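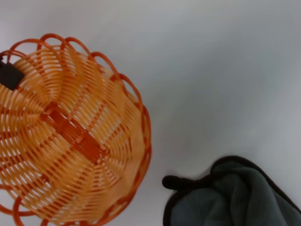 Page last updated: January

Furtado Service Plans: Common Questions

What does a plan cover?
Oil and filter changes, brake inspection, tire rotation and a battery test at each scheduled visit. Wear parts such as brake pads and wiper blades are billed separately.

How often do I need to bring the car in?
Every 8 months under the Bultia plan. The Jikia plan is for drivers who cover more miles and adds a visit in between.

Can I use any dealer?
You can use any Furtado dealer, including the one where you did not buy the car. Bring the plan card or give the desk your plate number.

What if the shop finds something else?
They have to call you with a price before doing the work. If you can't be reached, the car is left as it is and the item is noted on your invoice. 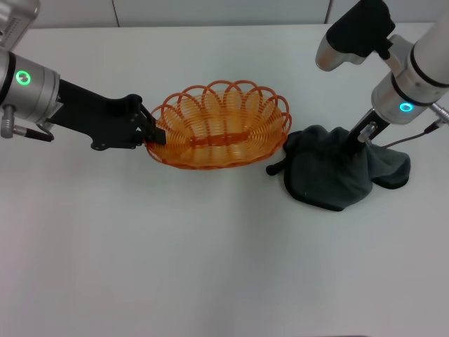
Is there a loaner car?
Yes, if the work will take longer than 3 hours. Reserve it when you book. Loaners come with 60 free miles a day.

Can I cancel?
Plans can be canceled at any time. Unused visits are refunded to the card you paid with, less any discount you received.

I sold my car. What happens to the plan?
It stays with the car. The new owner needs to fill in the transfer form at the Brikard office or at any dealer desk.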